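From: Lizelle Steyn
To: gridine-users
Date: 2022-02-15
Subject: Re: [gridine-users] Tag pose flips when part is in the gripper

Lorna Macapagal wrote:

> We're on the Galang branch with the wrist camera. Pose from the
> tags is fine while the part sits in the fixture. Once it's in the
> fingers, the estimate jumps between two orientations, sometimes
> every few frames. In a log of 126 frames I get 15 flips. Is this
> calibration, or is the tracker doing something odd with the
> second tag?

Hi Lorna,

I don't think it's calibration. If it were, you'd see a steady offset in the fixture as well. What you describe is the usual planar ambiguity: a single square tag gives two candidate poses, and when the reprojection errors are close the solver picks whichever is lower in that frame.

The tracker is supposed to settle this by using every tag listed in the part file. In the Galang branch it solves each tag separately and then averages - fine when both are seen well, bad when one is nearly edge-on. The steep one still gets full weight.

Two things to try:

1. Set solve_mode to joint in the part file. That pools all the corners into one solve. You need the tag-to-part transforms to be right, so re-measure them if they came from the old drawing.

2. Raise min_view_cos to 0.3. Any tag seen more obliquely than that is dropped before the solve.

If you still get flips after that, turn on the temporal prior. It costs a bit of lag, which won't matter while the part is held but will if you're servoing on it.

We have the same sort of setup on the Jutstead cell, with a white part and tags on more than one face. Our grasp view is attached so you can compare it with yours.
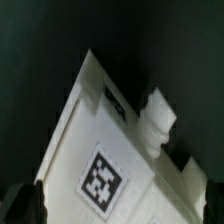

Wrist camera, part in the fingers. Large tag on the front face, second one at a steep angle near the peak.

The front tag is the one I'd trust at that tilt. I'd also check your exposure, as white plastic on a dark background can fool the auto setting and bleed into the tag border. We lock ours.

Could you send the part file and the raw log? Gokell has a replay script that prints both candidate poses for each frame, and I can run your log through it.

Lizelle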